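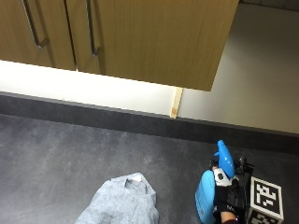 Kitchens and Bathrooms > Cabinets and Counters
Thread: Under-cabinet lights too bright? And what to do with the gap at the end

drorau_dave
4/19/21
We moved into this place in March and the kitchen is the one room we are not planning to gut. Light oak wood-grain uppers, dark bar handles, dark gray speckled counter with a raised back edge a shade darker. I can live with all of that.

What I can't live with is the lighting. The strip under the cabinets turns the wall behind the counter almost pure white. At night it is the only thing you see when you walk in. The strip is a Petek, no dimmer, plugged into an outlet inside one of the uppers.

Second question. Where the lit wall meets the side wall there is a thin upright strip of pale wood going from the counter to the bottom of the wide cabinet panel. Does it do anything? My wife wants it gone. I would like to know before I take a pry bar to it.

cornerbead
Do not start with the pry bar. A strip like that is usually covering a joint. Walls are rarely straight in a corner and somebody probably scribed it in so they wouldn't have to fix the drywall. Pull it and you may be patching and painting that whole side wall.

M_Halvers
I'd pull it. It's a piece of trim. Score the caulk line on both sides with a utility knife first, then a wide putty knife behind it, and work up from the counter. If it's ugly behind there, cut a new piece in oak that matches the cabinets and stain it before it goes in. An evening's work.

cornerbead
An evening if the wall behind it is good. I did the same thing in our last house and it took me 7 days with drying time.

M_Halvers
Then you had bad drywall. Not everybody does.

Danica Ivanov
Can we do the light first? That part is easy.

Dave, look at how far forward the strip is mounted. If it sits against the back of the cabinet, all the light goes straight down the wall and you get the white band you're describing. Move it to the front, behind the face edge, and most of it lands on the counter where you want it. A dark counter soaks up a lot of light, so whoever put that strip in probably went for the brightest one they could find.

If it already is at the front, get a dimmer made for that driver. Don't put a regular wall dimmer on it.

drorau_dave
It's at the back. I just got down and looked. Held on with clips, two screws each.

pantryhinge
Same setup at my mother's house. We moved it forward and also put a diffuser channel over it, the kind with the frosted cover. Big difference. Paid $78 for the channel and clips, which I thought was high for some aluminum and plastic, but it has held up.

Also, what color is the bulb? If it is a cold white it will fight with a cream or beige wall no matter where you mount it. Look for 2700 or 3000 on the package.

drorau_dave
Side wall is a cream color, yes. No idea on the strip, the label is worn off.

tilesetter_ron
Different opinion here. You could tile the wall from the top of that raised edge to the bottom of the cabinets. Matte tile, mid-tone. Glare goes away and you'd cover the corner at the same time, so the strip question answers itself. I'd quote $549 for a run like that with basic tile, plus the material.

M_Halvers
That's a lot of money to fix a light.

tilesetter_ron
It isn't only the light. Painted wall over a counter gets greasy and you end up repainting it every couple of years.

Danica Ivanov
Only behind the stove. A scrubbable satin is fine everywhere else, and he said he isn't gutting the room. I'd skip tile until you know whether you're keeping the counter, Dave. That raised back edge decides where your first row goes, and if the counter is replaced later the new one may be a different height.

cornerbead
Agree with that. Ours was Drarkley laminate with a raised edge and the new top came without one. Left a bare stripe all the way down the wall.

pantryhinge
On the wood strip – could you just stain it? The cabinets are light oak, the strip is pale. One coat of something in between and your wife might stop noticing it. Is there a finish on it?

drorau_dave
Feels bare. There's a small dark knot down near the bottom end and that's the part she doesn't like. I could live with staining it. I'll run it past her.

M_Halvers
A knot will take stain darker than the rest. Seal it first or it will stand out more. Or pull the thing like I said.

drorau_dave
OK. Plan is to move the light to the front this week, buy the channel, and leave the strip alone until I see how it looks with less glare on it. I have a can of Evuvero wipe-on stain in the garage from another job, so I'll try that on a scrap.

Is there a limit on how long the cord can be if I run it along the front edge instead?

Danica Ivanov
Depends on the driver. Find the wattage on the plug end and post it.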